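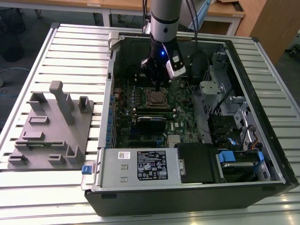

Mudassar Satti asks whether Condura accepts a computer for recycling if its storage drive has already been taken out. It does. Please mark the form "no drive" before drop-off.

Is there a limit per household?
Each household may bring two computers per visit. Larger loads — from schools or offices, for instance — must be booked with the Brurka depot.

How long does data erasure take?
Allow 24 days. A certificate is then mailed to the address on the form.

Are printers accepted?
Only in March.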